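Clearing the Table: A Report on Small Objects and Where They End Up

Design for Everyday Living, second-year project
Ji-hoon Sung and Finbarr Ó Ceallaigh
Submitted 2/3/20

Introduction

Our brief asked us to study "a domestic surface in use". Most of our year picked kitchens. One pair picked a bath, which we still think was cheating. We picked a table, mainly on the grounds that we already had one, and set out to discover why things put down on a table for a moment are still there at the end of the week.

The table is in the ground floor workroom at Bitcombe, the house the department uses for projects that are too messy for the main building. It is a wooden table, honey-coloured, with planks you can see and grain you can see, and it has the slightly worn look of furniture that has met a lot of students. Everyone who comes in passes it on the way to the kettle. As a result it collects cups, wrappers, snacks, pens, and on one occasion a shoe that remains unclaimed.

What we wanted to find out

We began with a question so grand that our tutor asked us to go away and come back with a smaller one. The smaller one was: what makes a person pick something up off a table and put it where it belongs? From that we got to three things we could look at in the time we had.

First, whether the kind of object matters. Second, whether it matters what is next to it. Third, whether a sign helps. We had strong feelings about the sign, having made it ourselves.

Method

We kept a log for 21 days. Each entry recorded an object, when it appeared, when it went, and whether it had been moved about in between. Finbarr did mornings and Ji-hoon did afternoons, an arrangement that lasted until Finbarr discovered what time mornings began. After that we swapped whenever one of us complained loudly enough.

By the end we had 428 entries in the log. Some of these are the same cup. We thought hard about whether a cup that leaves and comes back is one cup or two and decided it was two, as otherwise the log would have been very short and we would have had to find something else to write.

We wrote the log in a Koo notebook, bought for the purpose, and then typed it up. Typing it up took longer than the study. Anyone repeating this should use a spreadsheet from the start and should not let the person with the worse handwriting do the first week.

The objects

We sorted everything into groups. The groups changed several times and the final set is cups, food, paper, tools and "other". The shoe is in "other".

Cups were the biggest group by a long way. Most of them were light plastic ones, short and a bit narrower at the bottom, and they have no fixed home. A mug belongs to somebody. A plastic cup belongs to the room, so it tends to stay in it. People moved them to make space, often by a hand's width, and then sat down. We began to call this shuffling and gave it its own column in the log.

Food behaved differently depending on whether it was open. Unopened food went quickly, and we doubt it went to the cupboard. Opened food stayed until it became somebody's fault. Chocolate was in a class of its own. We had planned to use Prunora fruit bars as our standard snack, as they come in boxes and were on offer, but people left them alone so completely that they stopped telling us anything. One was still on the table when we handed in this report.

Pairs of objects

Halfway through the study we noticed that things lasted longer in pairs. A cup by itself looked like something left behind. Put a snack beside it and it became somebody's break, and people would reach round it, lean over it and even put their own work down carefully next to it, all without touching either item.

We tested this by setting out pairs on purpose and leaving them. The one we used most was a small white cup, standing upright, with a dark bar lying flat just behind it and to one side. It looked very much like someone was coming back.
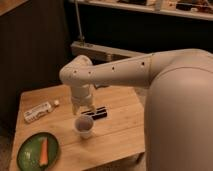 Results

Pairs outlasted single objects on most days. The difference was clearest with a cup and a snack, and weakest with a cup and a pen, which people seemed to read as two bits of rubbish standing close together. Two cups did worst of all. Two cups apparently say "party, finished", and both would be swept off together by the next person who wanted to sit down.

The sign made no difference we could measure. It read PLEASE CLEAR AS YOU GO and was propped at the back of the table. On the fourth day someone stood a cup on it. We logged the cup and left the sign where it was, in the interests of science.

Moving the bin had a much bigger effect. When we brought it from the door to the end of the table, wrappers more or less stopped appearing. Cups carried on as before, and we put this down to people being unsure whether a plastic cup is for washing or for throwing away. We asked several of them. They were unsure.

Costs

The project came in under budget. We were allowed 900 pence and spent 845, nearly all of it on cups, fruit bars and the notebook. Ji-hoon would like it recorded that the pens were his own.

What went wrong

We were both known to be running the study, and people behaved accordingly. Some tidied when they saw us. Others brought us things to log. The visit from the Fitville group in the second week was a low point, as they had been told there was a table project and assumed it meant lunch. We left that afternoon out of the results but kept it in the log, where it takes up two pages.

We also disagreed about what "cleared" means. Finbarr counted an object as cleared when it left the table. Ji-hoon counted it only when it reached its proper place, and so spent a fair amount of time following cups down the corridor. We used Finbarr's meaning in the end. It is less strict but you can do it sitting down.

Next steps

If we had another term we would give the cups a home. A tray by the sink, or even a marked patch on the table itself, would let us see whether the trouble is laziness or a plain lack of somewhere to put things. We would also like to try the cup and bar pairing on a kitchen worktop, where people are quicker to tidy and less polite about it.

The log is on the shelf by the door at Bitcombe and may be borrowed. Please put it back afterwards.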